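# Second term on the two-arm bench

The second term of the student manipulation project at Vilalley has now reached its halfway point, and I have been asked by several families and former members to set down where matters stand. What follows is a personal account. The club's formal report will be issued at the end of term in the usual way.

The project is open to students in their final two years, and it runs on Saturday mornings in the upstairs workroom. There are four teams. Each team is responsible for one task on the two-arm bench, from the first written plan through to the final recorded trial, and each must hand over its notes in a state that another team could follow without assistance. This requirement was introduced after the first term, when a good deal of sound work was lost in notebooks that only the writer could read.

## Change of task

Members will recall that the original program was built around stacking blocks. The blocks were retired in January. They had served their purpose, but the students had grown skilled at arranging them in ways that flattered the arms, and the results no longer told us very much. The Kuvden task, named for the team that proposed it, uses ordinary household objects. The two arms must take hold of an item between them, pass it from one gripper to the other, and set it down in an agreed place on the table.

The written rules for the task are short. Both grippers must be in contact with the item at some point during the exchange. The item may not touch the table until it is released. A team may choose its own starting pose for each arm, provided the pose is recorded before the trial begins. Other objects may remain on the table during a trial, and from next month they will be compulsory, as a clear table was judged to be too generous.

A session is divided into blocks of 45 minutes. Two students operate the arms, one to each side, while a third keeps the log and a fourth watches the cables and is authorized to call a stop. The roles rotate at the end of every block. I was doubtful about the rotation when it was first proposed, as it slows the work considerably in the early weeks. I now consider it the best decision the teams have made, and I have said so to them. 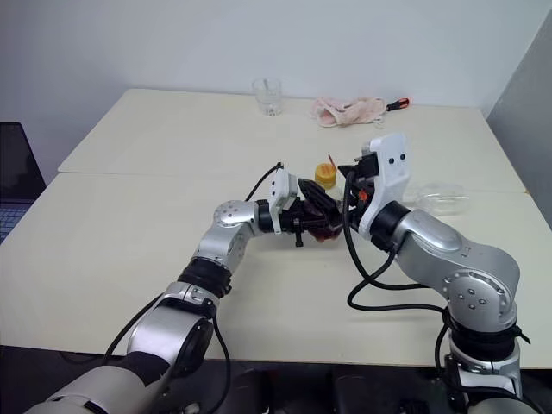
Parsons wrote in after the last post to ask whether the students ought to be spending so much time operating the arms by hand, when the stated aim of the project is to have them run on their own. The same message suggested that the log be published in full, failures included, so that other schools might judge the difficulty for themselves.

On the first point, I would answer that the hand-operated trials are the material from which everything later is built. The teams need to know what a good exchange looks like, and at what moment the first gripper may safely let go, before they can write a sensible plan for the arms to follow. It is also true that the students enjoy it, and I see no reason to regret that.

On the second point, I agree entirely. As of the most recent session the log holds 2,771 entries, over 1,000 of them made under the new rules. The failures are marked by type, although the types were revised partway through and the older entries have yet to be brought into line. Once that is done, the full log will be made available to any school that requests it.

## Matters arising

The largest group of failures under the new rules concerns timing. One operator releases before the other has closed, and the item falls. The teams have tried a spoken count, then a tap on the bench, and have now settled on a single agreed word. Soft items have proved harder than rigid ones, particularly those that fold when gripped from both sides. Glossy surfaces also cause difficulty, and the Kuvden team has asked for thin rubber pads to be tested on one gripper only, so that a fair comparison can be made.

Cable routing remains a concern. A loop that hangs well clear in the starting pose may lie across the work area once the arm has turned, and a number of trials have been stopped on that account. Students are reminded to move each arm slowly through its full reach before the first trial of the day and to enter any change of routing in the log. A proposal for clips along the upper segments will be considered next month.

The Etetti meet will be held in the closing weeks of term. Each team will be permitted to bring two items of its own choosing, and a third will be supplied by the organizers on the day and not shown beforehand. Teams should therefore resist the temptation to practise with a single favourite object. I have asked that every block now include at least one item the operators have not handled before.

Families wishing to attend the meet should return the grey form with their student. Parking at the Vilalley end of the building is limited, and the side door will be open from 8:30 in the morning. The next session will be given over to correcting the older log entries, and students should bring their own notebooks.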